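Participants wanted: home voice assistant study

Cerneter is looking for 50 adults to take part in a study of smart speakers and the privacy settings that come with them. We want to know how people find those settings, whether they change them, and what they expect a speaker to do when the microphone is switched off.

The study runs for eight weeks, starting in October. You will keep using your own speaker at home as you normally do. Once a week you fill out a short online diary, which takes some 12 minutes. In the first and last weeks there is also a video interview with a member of the research staff.

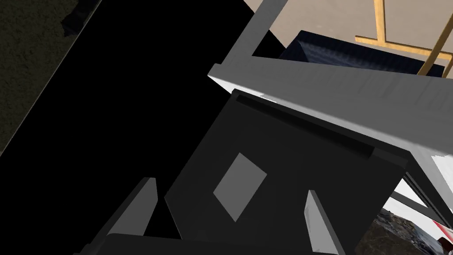 You can take part if you:

are 18 or older
live in Sakemcombe or the surrounding county
have used a smart speaker at home for at least six months
have a home internet connection and an email address you check regularly

Only one person per household can enroll. Everyone else in the home needs to know that you are taking part, and any other adult who lives there will be asked to sign a consent form. You do not need any technical knowledge. Employees of companies that make or sell smart speakers are not eligible.

Participants receive a $50 gift card after the final interview. If you leave early, you will be paid a share for the weeks you completed.

We do not collect audio from your speaker. Diary entries are stored under a participant number, and interview recordings are deleted once they have been transcribed. You may withdraw at any time and ask for your entries to be removed.

To apply, fill out the screening form on the Cerneter website or pick up a paper copy at the front desk of the Eklund Building in Sakemcombe. The form asks for your age, the model of your speaker and how many people live in your home. Gender is an optional field.

Applicants will hear from us by email whether or not they are selected.

Posted May 24, 2022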